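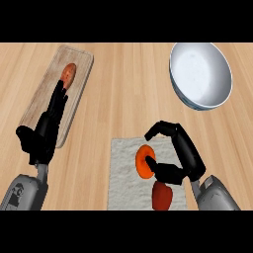 1/ Notes on Trornstead, the second Grendholm novel. Fantasy, upper YA, out in February. I read the advance copy twice, once for story and once with a pencil. No spoilers past chapter 10.

2/ Premise: Ikel is 16 and apprenticed to the surveyors who redraw the valley border each spring. Book one ended with the border in the wrong place. Book two opens the next morning, with no recap. If you haven't read Grendholm, start there.

3/ Structure. 64 chapters, most of them four or five pages. Two points of view: Ikel in first person past, her brother Tennant in third person present. The switch is marked only by tense. It took me three chapters to stop noticing.

4/ The tense split does real work. Ikel is telling this from some later date, so we know she lives. Tennant's chapters carry no such promise. Kanako Hirose never mentions this on the page and lets the grammar handle it.

5/ Pacing. The first third is slow. There is a long section on chain measurement and how a wet chain reads short. I liked it. Readers who came for the river battle in book one may not.

6/ The midpoint turn is on page 141 of my copy. Page numbers may shift in the finished edition. It depends on a letter first mentioned in book one, chapter two, so a quick reread of that chapter pays off.

7/ Magic system: still small, still costly. A surveyor can hold a line in place for as long as she stays awake. The new rule is that two surveyors can share one line, and the waking time does not add up the way you'd expect. The math is consistent throughout. I checked.

8/ Weak points. The governor's court has too many cousins, and three of them have names starting with H. The map at the front leaves out the salt road, where Tennant spends a quarter of the book.

9/ Romance: present, minor, mostly conducted through field notes. Content: one drowning, one amputation (described after the fact), mild language. I'd say 13 and up.

10/ Jeanie Pringle reads the audiobook again. She has dropped the accent she used for Tennant in book one – a good decision, though it will sound odd if you play them back to back. I've only heard the sample.

11/ The first printing includes around 2,000 copies with the surveyors' alphabet on the endpapers. It's a plain substitution cipher and the chapter ornaments are written in it. The one over chapter six is worth decoding before you read chapter seven.

12/ Rating: four out of five, same as book one, for different reasons. Book one had the better ending. This one has better sentences. I'll post the spoiler notes on Thursday as a separate thread, so please keep the ending out of the replies here.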